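Zumolico: galería del área de preparación de envíos

La incorporación de brazos robóticos ha modificado la organización de los turnos. Las 18 personas del área recibieron 20 horas de formación y conservan su categoría profesional.

Coordinación: Josefien Wouters. 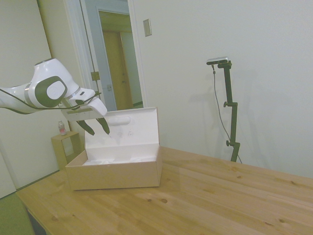 El puesto de apertura y vaciado de cajas depende ahora de Joris Michiels, antes asignado al embalaje manual. Su labor comprende la supervisión de la pinza sobre la caja de cartón abierta y la revisión del material protector blanco del interior.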